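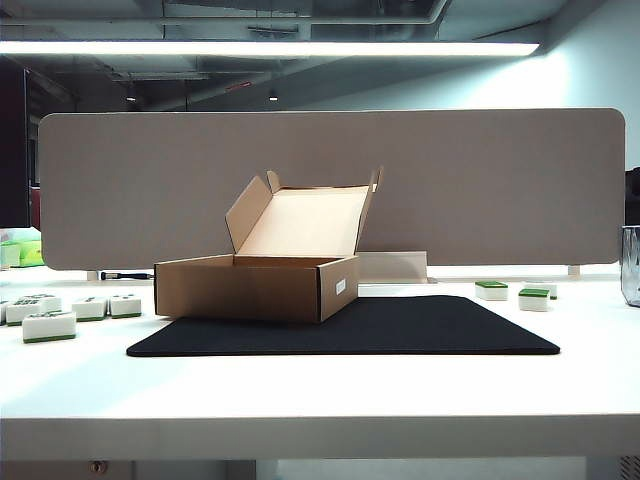 Rekha Chauhan
Packing desk and occasional writer, Hurkano Games Exchange

Gallery: The Packing Desk

Hurkano sells secondhand tabletop games by mail, and most of them leave the building from a white desk with a gray-beige divider along the back. The divider is there for privacy. I pack dominoes for a living and have few secrets, but it does stop small pieces from going over the far side, so it stays.

This page is for the people who write in asking how a mahjong set gets from us to them. There are more of you than I would have guessed when I took the job in March.

Mailer and tiles
The shallow brown mailer, lid up, on the black mat. Off to the left, some white tiles with green backs, waiting in the kind of arrangement you get when you stop arranging. Marker at the back, by the divider.

About the box
We buy these flat from Wurkico in bundles of 300, which sounds like plenty until the holidays. They fold up without tape. The two little flaps on the lid are supposed to tuck inside the walls when you close it, and they will, provided you do both at once. Do one at a time and the first comes out to see how the second is getting on.

I like a shallow box for tiles. In a deep one they stack, and a stack of tiles that has been through a sorting center is a pile of tiles. Flat in a single layer, wrapped in rows, they mostly arrive as they left. A full set takes more than one mailer. Customers sometimes open the first, find half a game, and send us an email in capital letters before the second one turns up. We now write "1 of 2" on the outside with the marker. The emails have gone down a little.

About the mat
A big desk mat is the best thing I have bought for this job, and I bought it for the mouse. Tiles dropped on a bare desk make a noise that carries to the front office, where someone will call out "Everything okay?" in a tone suggesting they already know. On the mat it's a polite thud. It also keeps the box from skating away while I wrestle with the lid. I have never once managed to lay it straight and have stopped trying.

About the tiles
Our most frequent visitor is the Semwal club set, which people buy with great plans and sell back to us two winters later with great regret. When one comes in, it gets laid out, wiped down, and checked for chips and strays. Strays are the real work. Sets that have lived in the same house for years will swap tiles like neighbors swapping casserole dishes, and the green on the back of one is never quite the green on the back of another. Put the two side by side under the window at three in the afternoon and you'll see it at once. Do it after dark and you will send somebody in Ohio a six that doesn't belong.

Last time I emptied the spares drawer it held 153 orphans. I have sorted them by suit, then by shade, then by how annoyed I was with them. If you have lost a tile, write to us and tell us what's on the face. A photo of the back helps, in daylight please, next to another tile from the same set. We charge postage and nothing else, mainly because I would like the drawer back.

How we pack a set
Dots go together, bamboos go together, characters go together. Winds, dragons and flowers share a row, and I have heard no complaints from any of them. Each row gets rolled in tissue, taped once, and laid in with its neighbors. Crumpled paper fills the gaps. Then close the lid and give the whole thing a gentle shake next to your ear. If it sounds like a maraca, open it and add paper. If it sounds like nothing, put the label on and stop fussing.

I did try foam sheets from Cendis for a few weeks. They're good foam sheets. They also cling to sweaters, and I walked through a grocery store with one on my back, so we went back to paper.

Things people ask

Can I have the original case?
If it came to us with one, yes, and the listing will say so. Many of the old cases smell strongly of basement. We mention that too.

Can I reuse the mailer?
Please do. They survive a second trip nicely. By the third the corners have gone soft and the lid has opinions.

Do you check every tile?
Yes. Listing 2943 went out one wind short in my second week, and the customer was so nice about it that I have checked every tile ever since, twice if it's before coffee.

Do you sell single tiles for jewelry or crafts?
Only chipped ones, and only when we have them. Ask for item 3217 in your message and I'll put a handful aside.

Sending us a set
Write first, so we know it's coming. Put the tiles in bags by suit if you can bear to, and please don't ship them loose with the dice and the counting sticks. Counting sticks get into everything. I found one in my lunch.

More from the packing desk will go up here when the desk is clear enough to find.

Back to Galleries | Sell a Set | Missing Tile Request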